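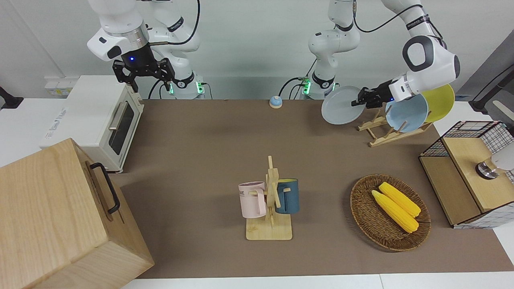
*Dish rack task on the brown mat, left gripper on the pale plate.*

# Bench tips for recording kitchen demos

Notes from the Plulitz bench, updated 2022-09-05. They cover two-arm recordings with dishes and play-kitchen pieces. The Hollodar bench has different lighting, so check the exposure notes there before copying anything.

## Setting up

- Lay the mat flat and tape the back corners. If it creeps toward you during a session, every later episode is shifted and the Kurek loader won't flag it.
- Put the big pieces down first – oven, cabinet, shelf unit – then the mug tree, then the basket. Small things get nudged when you bring the oven in last.
- Turn the dish rack at a slight angle to the arms. Square to the wall, the pegs hide behind each other in the fixed view.
- Leave one end of the rack open for the plate you're going to move.
- Use plates in different colors. Two white plates side by side are hard to sort out when you label.
- Tuck cables behind the mat and run both wrists through their full range before you start.

## Recording

Keep plate episodes under 30 seconds. Longer ones are usually a missed grasp and a second try, and those go in the "recovery" folder with their own label.

Grip plates by the rim and tilt before lowering. Coming straight down works about as well as you'd expect with pegs that narrow. Slow down for the last bit, but don't stop dead above the rack. A pause in the demo becomes a pause in the policy, and ours learned to hover for 7 seconds before letting go.

Park the idle arm with its gripper open and away from the mug handles. Vary where you park it.

Move the basket and mug tree between episodes even when the task doesn't touch them. A hand's width is plenty. Leave the corn in the basket.

## Cleaning and upkeep

Wipe finger pads with a damp cloth at every break. Dish soap leaves a film, so use plain water. Wooden racks get a dry cloth only.

Retighten the mug tree post once a week.

## Before you upload

- Watch the first and last episode of each batch at normal speed.
- Throw out anything where a sleeve or hand crosses the mat.
- Check for blown-out whites. If the wall reads 255 in all channels, lower the exposure and record the batch again.
- The Baltov set stands at 990 plate episodes. Mug episodes go in a separate set, same naming.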